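Bench Notes: two grippers, one ball, and a lot of felt

The November issue promised a verdict on the grippers. Several of you wrote in to remind us that it was promised in the previous issue too, so we will get on with it.

For anyone new to the list, we had two hands to choose between for the tabletop cell. One is the Stalora, a parallel-jaw gripper with flat rubber pads and all the charm of a bench vise. The other is the Mikuš, which has two curved, jointed fingers and costs enough more that purchasing asked us to put the reason in writing. Both bolt to the same arm, and both talk to the Adedeck controller, though the Mikuš needed a firmware update first and the update needed a Windows laptop, which took us most of an afternoon to find.

The test was meant to be dull. Pick up an object, carry it over to a small bin, let go, and have the object end up inside. We ran 200 cycles per gripper per object, same start positions, same speed limits, same tired operator. A cycle counted as a success only if the object was in the bin at the end. "Near the bin" got its own column in the spreadsheet after the first morning.

On boxy things the Stalora was excellent. Cartons, battery packs, the wooden blocks we inherited from the last project - it closes, it holds, it opens, and you go and get a coffee. We had half a mind to stop there and write the cheap option up as the winner.

Then we got to the tennis ball. Flat pads on a ball give you two small patches of contact and a great deal of optimism. If the jaws came down dead center, all was well. If they were off by a little, the ball squirted out sideways with real enthusiasm and went off to live under the electronics rack. We turned the force up, which made it squirt faster. We turned the force down, and it fell out halfway through the move, a quieter kind of failure but still a failure.

The Mikuš went on the arm the following week.

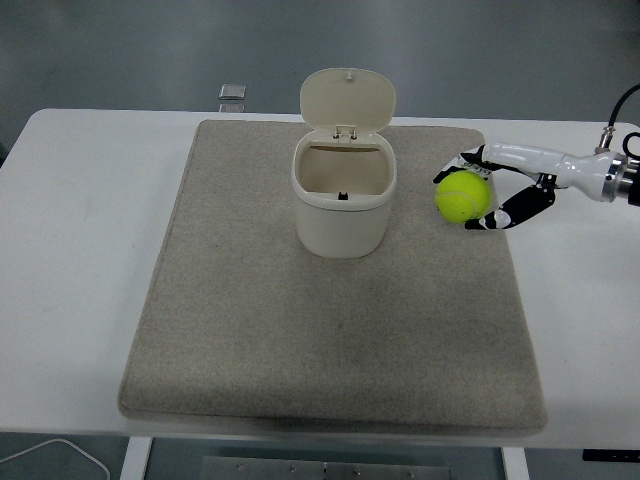 What the curved fingers buy you is forgiveness. They go partway round the ball before they squeeze, so a sloppy approach gets tidied up during the close. We fed it start positions with a deliberate 9 millimeter error, enough to send the Stalora chasing fuzz across the room, and it mostly shrugged. It dropped a few. Every one of those drops came from the same two starting spots near the edge of the arm's reach, where the wrist has to turn further than it likes, and we're inclined to blame the arm for that. The arm has not been given a chance to respond.

Letting go was another matter. Fingers that wrap round a thing have to unwrap again, and they want room to do it. Our first release routine opened them right over the mouth of the bin, low down, and the lower finger caught the rim often enough that the bin spent the day walking slowly toward the back of the table. Raising the release point fixed the rim problem and gave the ball a longer drop, and a tennis ball with a longer drop has ideas of its own. We ended up with a half-open, pause, full-open sequence that looks as if the robot has had second thoughts. It works. Visitors find it endearing.

Closing the bin lid was on the original test plan. It has been moved to a later test plan.

A word on the felt mat, as it caused more arguments than either gripper. One camp held that a soft surface was cheating, and that a real customer's table would be bare and slippery. The other camp had been the ones crawling under the rack. The mat stayed. We did repeat a short set of runs on the bare tabletop, and both grippers got worse, the Stalora by more. A ball that can roll when you nudge it punishes the hand that needs to be accurate. If your own process has a hard surface and round parts, take our mat numbers as the friendly version.

Cameras got less attention than they deserved. We used the overhead view from the head mount for everything, and it is fine until the fingers are closed, at which point it can see a lot of finger and not so much of whatever is in it. The Prustolel wrist camera would help. It has been on our shelf since spring waiting for a bracket, and the bracket has been drawn, approved, and machined to the wrong hole pattern. A second one is on order. Until then the controller decides whether it's holding something by looking at motor current, and it can be fooled. On one memorable run it carried nothing at all to the bin, with great care, and reported a success.

Cables remain cables. The Mikuš has its own line running back along the arm, and in the first round of tests it snagged whenever the wrist went past a certain angle. More slack cured the snag and produced a loop that wandered into the camera view at odd moments. We've settled on a length that is slightly wrong in both directions.

As to wear, the Stalora pads were glazed by the end and will want replacing. The Mikuš fingers looked much as they did when they came out of the box, but they have more joints to go wrong, and we'd want 3,000 cycles on them before saying anything a person could hold us to. At cycle 247 on the combined log one finger developed a click. At cycle 248 it stopped clicking. We have written this down and are trying not to think about it.

So, the verdict. If your parts have flat sides and turn up where they're supposed to, buy the Stalora and spend the difference on a decent camera mount with the correct hole pattern. If they're round, or squashy, or the thing placing them is a human being, the Mikuš earns its price and we're keeping ours on the arm for now. Purchasing has its reason in writing. It runs to one line and the line is "tennis ball."

Next issue: the same comparison with a mug, handle facing whichever way it likes. If anyone has mugs they are not fond of, the box is by the lab door. The Adedeck settings for both grippers are in the shared folder, including the half-open release, and if you find a better pause length than ours please send it over before we start on the mugs.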